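Lunch bag task – how varied should our examples be?

Posted by kaewkla_bench, March 19, 2021

Hello all, and thank you for the kind welcome last time! We're gathering examples on a two-arm setup with a blue lunch bag, and I keep going back and forth over how much to change between runs. 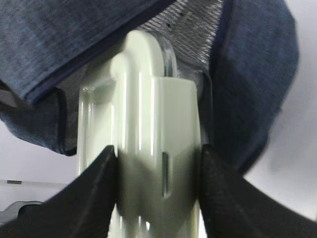
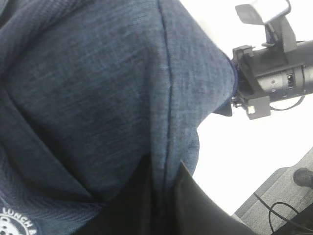
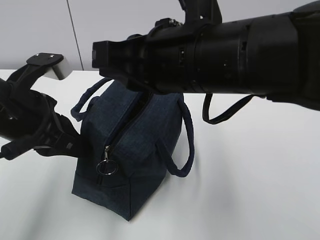
We have 60 runs so far and I'd love to reach 680, but my partner thinks that's far too many of one bag. Do you move the bag every time, or only now and then? And do you keep the clumsy runs?

Jintana Meesuk
Oh, I remember this stage so well! We moved ours every 5 runs and I wish we'd done it every single time – the arms learned one corner of the table beautifully and nothing else. Turn the bag a little too, and let the handles fall how they like. I'd keep a clumsy run if it ends well, with a note next to it.

omeck_fan
117 was enough for us. Depends on the task.

Talgate
Check your wrist views before you record any more. Fabric can fill the whole view.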